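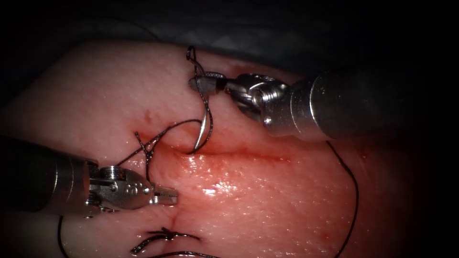
What does a learning system need before it can learn to sew?

Somebody else's sewing, and a lot of it. A model learns to place a stitch from recordings of people placing stitches, with the instrument positions and the video lined up in time. Most of our working day goes into making those recordings, and most of the rest goes into arguing over which ones to keep.

About Pakine

Pakine is a small company with a narrow interest. We collect and label demonstrations of surgical suturing on tissue, done through robotic instruments, and we hand them to research groups who train models on them. We do not build robots. We do not train the models either, apart from a modest one we keep in-house to tell us when our data is bad. It tells us often.

We started in a rented room in Vallejo with one table, one very patient operator and a spreadsheet with a column called "misc" that grew until it was the widest thing in the company. Sioned Wynne, who founded Pakine and still signs off on every collection plan, had spent years watching projects stall for want of decent examples. She figured that if she was going to complain about other people's data she ought to try making some. She has complained less since, though she has not stopped.

How we work

An operator sits at the console and sews. A session runs 75 minutes, after which hands get tired and stitches get creative. Each stitch is split into steps: pick up the needle, set its angle, drive it through, pull the thread, tie, cut. Every step gets a start time, an end time and a grade from 1 to 4, where 4 means we would be glad to see a machine do exactly that.

We film from beside the work and from close in at the instruments. The views disagree more than you would think. A needle that looks perfectly placed from one side can look like a rumor from another, and a model that has only seen the flattering angle will believe it. 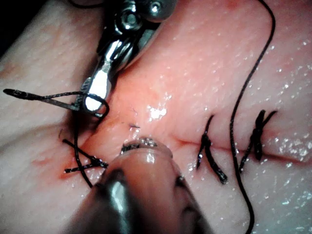

Two stitches across the cut, needle in the upper grasper.

We keep the fumbles. Dropped needles, snagged thread, a second try at a bite that should have gone in the first time – all of it is labeled and shipped, in a separate folder for clients who would rather not look. Murray Vachon, who runs annotation, argued for this early on and was outvoted. Then our in-house model dropped a needle and sat there admiring the view, having never seen anyone pick one up. The vote was held again.

Who we are

Sioned Wynne – founder. Plans, contracts, the final word on thread.

Murray Vachon – annotation. Wrote our labeling guide, now 41 pages, of which nine concern the question of when a knot begins.

Noémie Landry – lead operator. Trained as a surgical technologist and has sewn more for Pakine than anyone. New operators practice against her recordings and find it humbling.

Murray Lavoie – cameras and timing. Answers to "the other Murray," as does Murray Vachon.

Joana Marinho – client projects. The person to write to, and the person who will ask what you mean by "diverse." 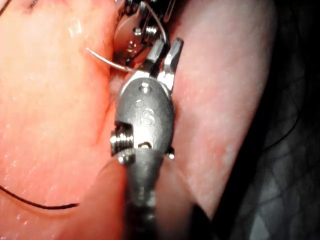
Close quarters: instrument tips and needle, seen from the wrist.

What we have made so far

Our largest collection is called Flirnmont, after a street none of us has ever managed to park on. It holds 278 graded sessions, and we finished the first full pass of labels in August. A smaller set, Briritz, covers knot tying only and is where most new clients begin. Both come with the labeling guide, the camera calibration files and a list of known problems, which we update whenever someone finds one and is rude enough to tell us. Please be rude.

Working with us

We take on a few outside projects at a time. If you have a task in mind, send Joana a paragraph on what the model should be able to do and what it keeps getting wrong. The second part is more useful to us. We will write back with questions, a collection plan and a price, usually in that order.

We are also looking for operators with steady hands and a high tolerance for being graded. Experience at a console helps. Experience with Murrays is provided on site.

Page last updated 8 October 2020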